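Orçamento para célula de manuseio de peças – vale comprar o segundo braço agora?

serra_fita33
Trabalhamos madeira clara, blocos chanfrados. A Urnon cotou dois braços com garra, câmera no punho e suporte até setembro. A Clustov cotou um e quer vender o outro "depois". Já conheço esse depois.
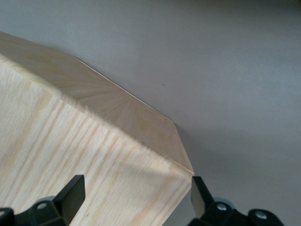

O que pesa na conta são os dedos. Peça de face inclinada pede dedo próprio, e a Urnon cobra o jogo à parte, com prazo de até 33 dias. O braço, pelo visto, é brinde.

maré_baixa
Compra um só. O segundo vai virar cabide de avental.

Jozefína Koubek
Discordo. Aqui ficamos com um e, quando ele para, para tudo. Mas eu cortaria o suporte – abri dois chamados e recebi duas pesquisas de satisfação.

maré_baixa
Então o problema é o suporte. Dois braços parados custam mais que um.

serra_fita33
E dedo sobressalente, alguém põe no orçamento inicial?

Jozefína Koubek
Eu ponho, na linha de consumíveis. O financeiro lê "consumíveis" e assina.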